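I've been selling the Flinik plug-in power monitor out of my shop in Billarville for a while now, and it's still the thing I end up talking about most at the counter. So let me put it all on one page and save my voice a bit!

The Flinik goes between your wall outlet and whatever you want to check. It shows watts right now, total kilowatt-hours since you last reset it, and a running cost once you've typed in your rate. I started using mine when the Entwistle substation work began and our bills got that extra line on them (you know the one). I wanted to see where my own power was going before I got mad at the utility. I was still mad afterward, but I knew a lot more.

## What you get

- Flinik monitor, three-prong, for standard household outlets
- Backup battery, already installed, so it keeps your totals during an outage
- Printed quick guide (the type is small, sorry, ask me for the big version)
- 5-year warranty, handled through me

**Price:** $94, tax included

If you're on the Prernbridge side of the river your rate changes between day and evening. The Flinik holds 3 separate rates, so you can put both of yours in and still have a slot left over. Hold down SET until the number blinks, then use the arrows. Please do this before you plug in your appliance, it saves you going back and redoing the totals later.

I like to start people in the kitchen. Leave the monitor on one appliance for a full week, weekend included, then write down the total and move it along to the next one. A single evening won't tell you much about how you really live. 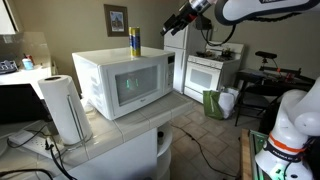
*White microwave on a tiled kitchen counter.*

Now, what it won't do. It can't read anything hardwired, so your water heater and central air are out, and so is an electric range or dryer on one of those big 240-volt plugs. It's for indoor use only. Don't put it on a power strip with a bunch of other stuff running, and keep it under the maximum load printed on the back. There's no app either. I've had folks walk away over that, and fair enough, but I love that I can just look at the screen and be done with it.

## Ordering

I've got the white ones on the shelf today. The gray ones were supposed to be here in November and I've quit guessing, so call first if you've got your heart set on gray. Pickup in Billarville is free, and I drop off in Entwistle when I'm headed over there anyway.

Price and stock checked Tue 31 March.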